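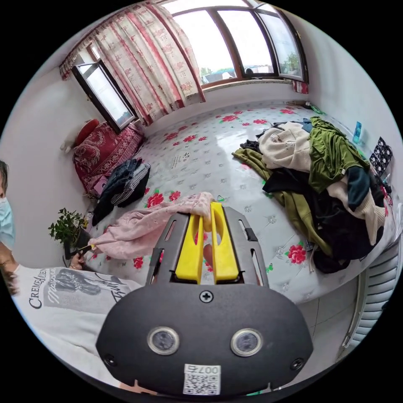 A pink floral print on a white bedsheet, with a potted plant close by.

Spring closet clear-out, part one

I started on the closet last weekend and I'm still not done, so this month's letter is mostly about clothes. Sorry if you came for soup. The soup will be back, I promise (I have a leek thing I'm very excited about).

My rule used to be the one everybody passes around, where you turn all your hangers backward and see what you've worn by the end of the year. I tried it in November and forgot about it by the second week. Half the hangers got turned around when I was looking for a belt, and after that I couldn't have told you what any of it meant. So this time I did it the slow way. Everything came out and went on the bed, and I picked up each thing and asked myself when I last had it on. If I couldn't name a day, it went on the chair.

The chair filled up fast! I had 16 tops I couldn't place at all, and three of them still had the tags. One was a blouse I bought for a cousin's wedding and then decided was too hot to wear. I must have moved it through two apartments.

What surprised me was how much I wanted to keep the thin summer things, the ones that are a little see-through at the elbows by now. They take up hardly any room, and they're the ones I reach for in July when it's too sticky for anything else. So I kept most of them. My advice, for what it's worth, is to be tough on winter and easy on summer. You can own too many sweaters in a way you can't really own too many light cotton shirts. (My sister disagrees with me completely and has told me so by text, at length.)

Now, washing. A few of you wrote in after the last letter to ask what I do with old prints so they don't fade. Cold water, inside out, and out of the sun while they dry. I also stopped using the big scoop that comes in the detergent box and went down to a spoonful, and I can't see any difference in how clean things get. They do feel softer. I hang the light stuff over the shower rail and shake it out hard first, which saves me most of the ironing.

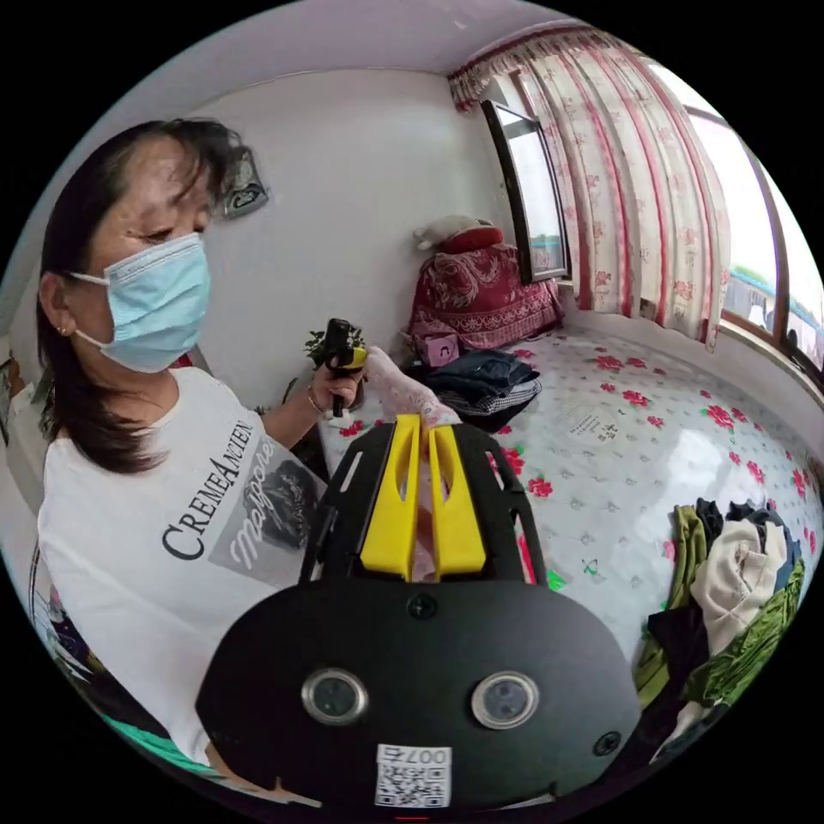

For the ironing I can't skip, I wait until there's a good pile and put the radio on. Twenty minutes is my limit. Anything left after that goes back in the basket for another day, and I have made my peace with the basket.

Where does it all go once it's off the chair? I've been taking mine to the swap table at Pendon, on the shelf side by the back door. They take anything clean with its buttons on. Altari, over by the laundromat, will give you store credit for nicer pieces, but they're picky about collars, and last time they sent me home with more than half of what I'd brought. I don't hold it against them — I had looked at those collars in very poor light. For the really worn-out stuff, cut it up. Old T-shirts make the best dust rags there are, and you won't need to buy a roll of paper towels for weeks.

If you're short on storage, I finally bought the flat zip bags from Katiyar that slide under the bed. I got the pack for $20 and I've filled every one. The zippers are a bit stiff, so go slowly around the corners. I put a strip of masking tape on each and wrote what was inside, after spending a whole evening last fall hunting for one gray cardigan.

Quick bit of housekeeping before I go. We've hit 666 subscribers, which made me laugh out loud in the kitchen — please forward this to a friend and get us off that number. The next swap evening at Brirkano is on 15/03/2018, doors open after supper, and you should bring your own bags and a few hangers if you can spare them. They ran out last time and people were draping coats over the piano.

Part two will be shoes. I have not looked at the shoes yet.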